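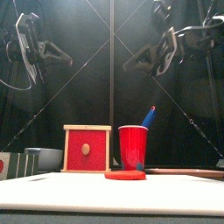 Dolerell black tabletop enclosure, full kit

$1,106
In stock. Ships flat in 2 cartons, they don't always land on the same day. Wait for both before you start.

Black cloth surround for a worktable. Frame, cloth, bracing wire, fittings. Table not included. Your own top goes inside, light or dark, we don't mind which.

Sold by Nikine. Questions go to Amirul Sitompul in the parts room, mornings are best.

What it's for
Small-object work where the room keeps getting into the picture. Kitchen pieces, toys, parts, samples, stuff for a catalog. Anything where a window or somebody's blue shirt behind the table ruins the afternoon. Matte cloth, so it stays dark when the lights go up. Also good for keeping a bench out of the way of people walking past with coffee.

Not a darkroom. Not a soundproof box. We get asked.

What's in the kit
Frame poles, bagged by length
Back cloth, side cloths, front cloth
Bracing wire, cut to length, ends already crimped
Corner and edge brackets
Hex key, spare set screws, a bag of cloth clips
Instruction sheet (new one is dated September, throw the old one out if your box has both)

Putting it up
Two people. One person can do it, but the back cloth is heavy and you will say things. Table goes in place first. Then the poles, finger tight. Then the wires. Then go back around and tighten everything with the hex key. Cloth last.

Do not skip the wires. Without them the frame leans, slowly, and the first you'll know about it is a door that doesn't line up. Snug is enough — if the wire hums when you flick it you've gone to far. Back off a quarter turn.

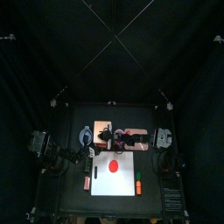
Fittings are the part people order again, mostly after a move. Set screws wander off, brackets get left on the old table. Check yours before ordering a full pack, the pale ones are easy to find against the cloth. There are 3 along the back edge of the table, one in each back corner and one in the middle, and then a bracket on the left wall and one on the right. Wires cross overhead in a big X and head for the far corners, so if one is slack start looking at that end. Spares are on the Khunthong list under small hardware.

Color on black
Worth a word becuase it comes up. Pale things read very well in here. Light blue, peach, pink, a plain white cutting board, all fine with no fuss. Dark things are harder. A black pan on a dark top more or less disappears. Either change the top to a white one or bring a light in low from the side. Amirul's fix is a sheet of gray card under the dark item only, cheap, works on most of what we've tried.

Shiny lids and wrapped boxes will pick up whatever is above them. Move the light before you start moving the box.

Care
Cloth: lint roller. Not the washer, it comes out with a sheen and then it's no good to you. Chalk dust and flour, take it outside and shake it. Fold marks drop out after a day or so hanging. No iron.
Frame: dry rag.
Wires: look at the crimps when you re-tension. Frayed, replace it, don't tape it.

Options
Plirkomlow heavy cloth. Thicker, hangs straighter, slower to get up. Pick this if the room has a big window behind the table.
Extra front cloth. Comes as a pair, handy if people go in and out all day.
White table cover. Plain, wipes down, order to your table size.
Bracket pack. Set screws included.

Fit
Measure the table, not the room. Long side first. Then measure the ceiling height anyway and put it in the order notes — low pipes and sprinkler heads have sent kits back to us before. Leave a gap behind so you can reach the back cloth. Uneven floor is OK if the table itself is level.

Returns
Unopened, full refund. Opened but complete, refund less shipping. Cut cloth, no. Please count the brackets back into the bag before it goes out, we do check.

Lead time
Standard cloth goes out the same week. Heavy cloth is cut to order, allow 2 weeks. Bracket packs go by regular mail, no tracking unless you ask.

Orders by email or through the Nikine parts desk. Put your table size in the subject line.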